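Satska Extends Home Grocery Service to Sheehan and Murnex

SHEEHAN, February - Satska, the grocery delivery service for older adults and people recovering at home, will begin taking orders in Sheehan and Murnex this month. The two towns join Vadum, where the service started with one van and a borrowed cold room.

Customers may order by phone or online. Phone orders are taken until 4 p.m. for delivery the next morning. There is no minimum order, and the delivery fee is the same in all three towns.

"Most of our customers in Vadum order by phone and plan to keep doing so," said Ha-neul Ryu, director of Satska. "We have added staff to the phone line before opening the new routes, so that wait times stay short."
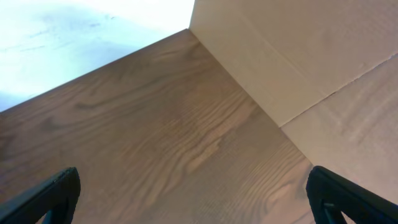 The new routes will be covered by 16 drivers, all of them hired locally. Each driver keeps the same route from week to week. Drivers carry orders into the kitchen on request and will put cold items in the refrigerator if the customer asks when placing the order. They do not handle cash or bank cards at the door. Payment is made when the order is placed, or by monthly bill.

Satska will also offer a standing order in both towns. Customers choose a list once and receive the same goods every week or every second week. Changes can be made up to the day before delivery, and a standing order can be paused for a hospital stay or a family visit at no charge. In Vadum, 17 percent of customers now use a standing order.

The company has changed how it packs smaller items for the expansion. Loose goods such as yogurt cups and single rolls will go in a separate paper bag with the customer's name on it.
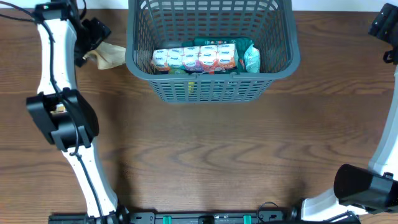

Drinks are the most requested item on the Vadum routes, and they are also the item customers most often say they have trouble carrying home from a store. Satska will stock water, milk and juice in small sizes at the Sheehan depot. Multipacks will be delivered sealed, like the plastic-wrapped pack of small cartons in the gray basket, unless the customer asks for them to be opened. Customers who find the wrap hard to tear can have this noted on their account, and the driver will open the pack on each visit.

"A lot of the requests we get are small ones," said Haziq Pangaribuan, who manages the delivery routes. "Someone wants the bag on the counter and not the floor. We write it down and the driver sees it on the order sheet."

Family members and home care workers may place orders for a customer with that customer's permission. Registration for Sheehan and Murnex is open now through the Satska phone line and website. Printed order forms in large type are available at the Sheehan depot and will be mailed on request.

Media questions may be sent to Ha-neul Ryu at the Satska office in Vadum.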